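Teleop: gripper stalls above thin cutlery, policy learns to hover

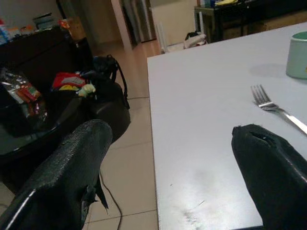 Asked by Nayeli Ticona

I am collecting demonstrations by remote control for a table-clearing task. Mugs are fine. Forks are not. When I drive the arm down to a fork lying flat, I tend to stop short, correct sideways, then go down again. The trained policy copies this and hovers over the fork until the episode times out. I have 356 episodes, all recorded by one operator from the wrist view only. The fork's angle changes between episodes, the table height does not. Should I trim the pauses out, or record the lot again?

3 answers

Yurani Tamayo
Trim first, it costs less. Drop any frame where the commanded motion is below your deadband and the gripper command is unchanged. Keep the frames where the fingers are closing, even if the arm is still, or the policy will never learn to wait for the grasp. We cut 74 episodes this way and the hovering got shorter, though it did not go away.

The rest is probably depth. From the wrist you cannot judge the last few millimetres over a plain white top, so you slow down, and the policy has no better information than you had. Add a fixed side camera and record a fresh batch with it. Also check the fingertips. If the ends are frayed or split, the contact point is not where you think it is, and a fork handle is thin enough for that to matter.

Stavros Nedeljković
Use a leader arm instead of a gamepad. Solved it for me.

Jhosep Nina
Partly agree with Yurani. Trimming changes the timing, so if you predict action chunks you need to resample afterwards -- otherwise the joins show up as jumps in velocity. Do not trim across a gripper event.

For the approach itself, pick one rule and stick to it: line up with the handle at a fixed height, rotate, go straight down, close. Mixed strategies from one operator are as bad as two operators. Practise the move up to 3 times before recording each new fork angle.

Comment from Nayeli Ticona
Already on a leader arm, sorry, should have said. Will replace the tips and try the fixed height.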